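Osance Opens Orders for Gripper Arm Planning Kit

8 Jun 2023. Osance will take orders from September for a planning kit aimed at buyers of small two-finger arms for furnished rooms. The kit covers floor clearance, spare fingers and service hours over 18 months.
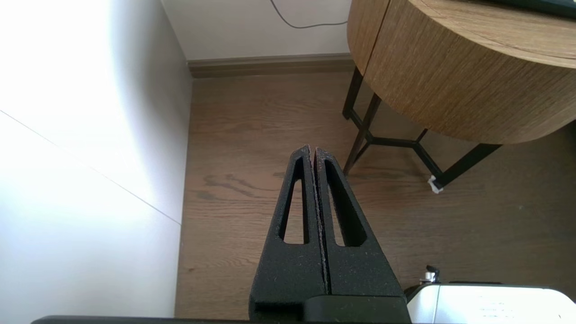
Rätsep said its own budget had left out spare fingers entirely, and that it would now enter them as a separate line from the first year.

Orders of five or more kits carry a 10 percent discount. Plokenari handles delivery and invoicing. 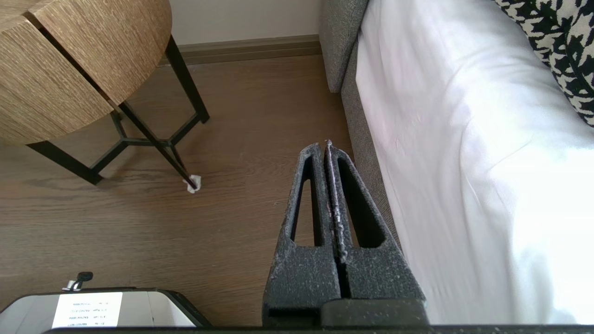 Gripper near floor level, between side table and sofa.

Buyers are asked to list the small household items each arm is expected to work near, such as 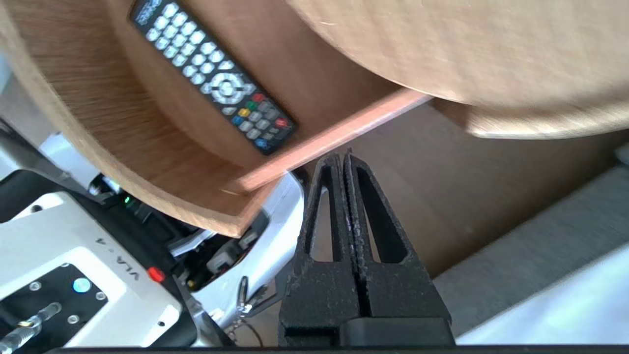 remote controls, bowls and wooden sticks, before requesting a quote. Toten will review lists for sites above 2000 square feet.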